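수동식 그리퍼로 기모·보풀 원단을 집을 때 생기는 미끄러짐과 걸림 점검

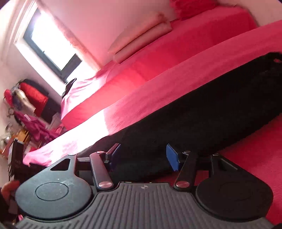 침대 가장자리에 걸친 검은색 천과 파란색 핑거 패드.

Plodimar 작업실에서 침구와 의류 정리 동작을 시험하던 중 2월에 같은 고장이 일곱 번 기록되었다. 증상은 두 가지다. 천이 패드 사이에서 빠지는 경우와, 섬유가 링크 관절에 말려 들어가 죠가 끝까지 벌어지지 않는 경우. 아래 순서는 그때 정리한 것이다.

작업 전
- 패드 표면의 보풀을 마른 솔로 털어낸다. 물티슈는 쓰지 않는다. 잔류 수분이 있으면 보풀이 더 달라붙는다.
- 죠를 손으로 끝까지 열고 닫아 좌우가 동시에 움직이는지 본다. 한쪽이 늦으면 피벗에 섬유가 끼었을 가능성이 높다.
- 패드 두 장이 맞닿는 면을 확인한다. 한 장이 기울면 얇은 천은 윗부분만 물리고 아래쪽이 빠진다.

집는 위치
긴 천은 끝단이 아니라 매트리스 옆으로 늘어진 부분을 잡는다. 끝이 풀렸거나 말린 천은 특히 그렇다. 올이 풀린 쪽을 잡으면 실 몇 가닥만 물린 채 들리고, 남은 실이 관절 쪽으로 끌려간다. 밑에 깔린 시트까지 같이 물리는 일이 잦으므로 패드를 시트 면과 나란히 넣지 말고 약간 바깥쪽에서 접근한다.

걸렸을 때
1. 손잡이에서 힘을 빼고 그대로 멈춘다. 당겨서 빼지 않는다.
2. 자동 구동형이라면 전원을 먼저 차단한다. 비상정지만 누른 상태에서 손가락을 넣지 않는다.
3. 천을 패드 반대쪽으로 밀어 장력을 없앤다.
4. 관절에 감긴 실은 끝이 둥근 가위로 자르고 핀셋으로 뽑는다. 칼은 패드를 상하게 한다.
5. 빈 상태로 두 번 여닫은 뒤 다시 쓴다.

사고 사례
자동 구동형 장비에서 4번 작업을 하다가 손가락이 죠에 눌린 일이 있었다. 전원은 켜져 있었고, 실이 끊기는 순간 걸려 있던 죠가 닫혔다. 부상은 가벼웠으나 이후 점검표에 전원 차단 확인란을 추가했다. 점검표 양식은 Alžběta Bednárik가 작성했다.

시험 기록
집기 276회 중 259회 정상. 나머지는 대부분 보풀이 많은 원단이었고, 매끈한 면 시트에서는 걸림이 없었다. 패드를 솔질하지 않고 연속 작업한 날에 실패가 몰렸다.

보관
죠를 반쯤 연 상태로 둔다. 닫아 두면 패드에 눌린 자국이 남는다. 햇빛이 직접 드는 창가에는 오래 두지 않는다. 관절에 오일을 뿌리면 당장은 부드러워지지만 보풀이 엉겨 붙고 천에 얼룩이 남는다. 윤활이 필요하면 분해한 뒤 건식 윤활제를 소량만 쓴다.

패드에 갈라진 곳이 보이면 좌우를 함께 교체한다.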